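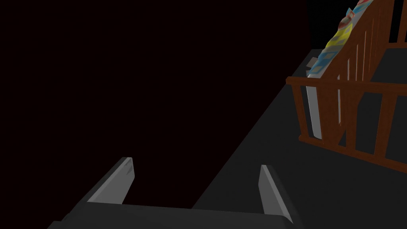 Plurkden Community Darkroom: Frequently Asked Questions

Do I need to know how to develop film before I join?

No. You need to know how to find the door, which is on the Jarnmont Street side, down the steps, past the bikes. Everything after that we can teach you. First-timers take the intro session, which runs 3 hours and covers black and white film from loading the reel to hanging up the negatives.

What does it cost?

Membership is $40 a month. The intro session is $23 and includes chemicals. Paper is extra, and you will use more of it than you think, so please don't buy the fancy kind for your first print.

Can I bring color film?

You can bring it, and we will admire it, but we only process black and white. The Wusten lab across the river does color and is used to people turning up with our directions in hand.

Can I use my phone in the darkroom?

In the film loading room, never. In the print room, also never. Screens fog paper, and the person whose paper you fogged will be standing two feet away. Smartwatches count. So do sneakers that light up, a rule we had to add in July.

How do I book an enlarger?

Use the sheet by the sink or email the front desk. Slots are two hours. If you are 20 minutes late, the slot goes to whoever is hanging around looking hopeful.

Which enlarger should I ask for?

They all work. Number four has a stiff focus knob and a loyal following. Number two is the only one that takes large negatives, so leave it free if you're printing 35mm.

Will the chemicals hurt me?

Not if you wear the gloves, use the tongs and keep your lunch upstairs. Each tray has its own tongs. Putting the fixer tongs in the developer is the fastest way to ruin an evening for everyone, and the dripping always gives you away. If your skin reacts easily, talk to us before your first session.

My negatives came out completely clear. What happened?

Look along the edges. If the frame numbers are there, the film was developed fine and never saw any light, usually because it didn't catch on the take-up spool. If there are no numbers either, the fixer probably went in first. Most members have done this. Some have done it twice.

How long do you keep prints left on the drying rack?

Two weeks. After that they move to the Heydari box, named for the old filing cabinet it sits on. The box holds 600 prints and is nearly full, mostly with pictures of one particular bridge.

Can I bring a friend?

One guest per visit, over 14, and they have to stay with you. Opening the door to see how you're getting on is not staying with you.

Who do I ask about something else?

Nasrin Pakzad runs the front desk and answers email in the mornings. Please put your member number in the subject line.

Page last updated August 7, 2018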